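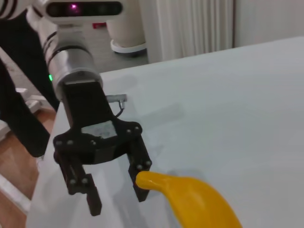
Yellow banana on a white tabletop.

Home | Kitchen | Storage | Cleaning | Workshop

Storing fruit in wire baskets

An open wire basket allows air to reach fruit from below. A solid bowl holds moisture at the contact points, and soft spots start there. Empty the basket and wipe the table under it every 8 days.

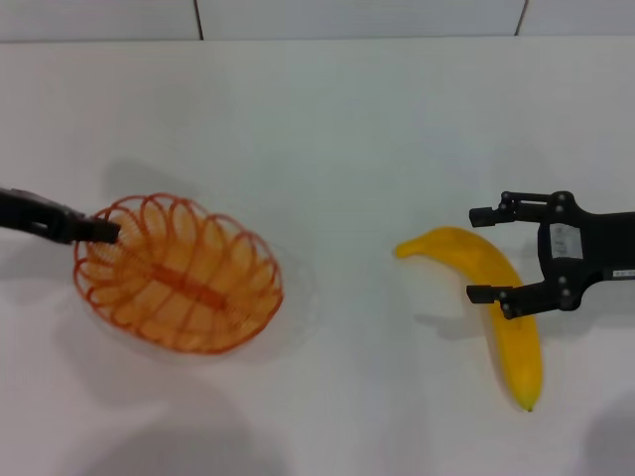
Place bananas last, on top, curved side up. Limit the stack to 2 layers. Thin wire marks ripe skin under load, so line the base with a folded cotton cloth if the loops are widely spaced.

Keep bananas apart from apples and pears - all three give off ethylene and speed each other up. Once the skin is fully yellow, refrigeration slows the flesh. The peel will darken.

Wash coated wire by hand in warm water with a soft brush. Dry the joints first - rust starts where the coating is chipped.

Notes: Najwa Sfeir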